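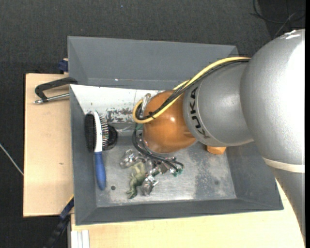 Das erste Angebot als virtuelle Assistenz schreiben

Viele Selbstständige verschicken ihr erstes Angebot als formlose Mail und ärgern sich später über offene Fragen. Mit einer festen Vorlage dauert das Schreiben eine halbe Stunde, und beim zweiten Kunden geht es schneller.

Was vorher geklärt sein muss

Fragen Sie im Erstgespräch nach den Aufgaben, dem gewünschten Beginn und der Person, die Ihre Rechnungen freigibt. Notieren Sie auch, mit welchen Programmen der Kunde arbeitet. Wer Grolix für die Terminplanung nutzt, erwartet meist, dass Sie sich dort selbst zurechtfinden.

Schritt 1: Leistungen auflisten

Schreiben Sie jede Aufgabe in eine eigene Zeile, also »Posteingang sortieren, werktags bis 10 Uhr« statt »Büroarbeit«. Aufgaben, die Sie nicht übernehmen, kommen in einen kurzen Absatz darunter.

Schritt 2: Stunden und Preis

Ich biete neuen Kunden ein Paket mit 12 Stunden im Monat an. Bei einem Satz von 50 Euro ergibt das 600 Euro netto. Nicht genutzte Stunden verfallen bei mir nach zwei Monaten – das steht ausdrücklich im Angebot. Zusätzliche Stunden rechne ich zum gleichen Satz ab.

Schritt 3: Erreichbarkeit

Nennen Sie feste Zeiten und eine Antwortfrist. Meine Kundin Ruth Blackburn bekommt innerhalb eines Arbeitstags Antwort, Eilaufträge nur nach Absprache.

Schritt 4: Gültigkeit und Kündigung

Setzen Sie eine Frist von zwei Wochen für die Annahme. Für die Kündigung reichen vier Wochen zum Monatsende.

Verschicken

Speichern Sie das Angebot als PDF, mit Kundenname und Monat im Dateinamen, etwa »Angebot_Tirklow_Juni«. Die Mail dazu braucht drei Sätze. Kommt nach einer Woche keine Antwort, fragen Sie einmal nach.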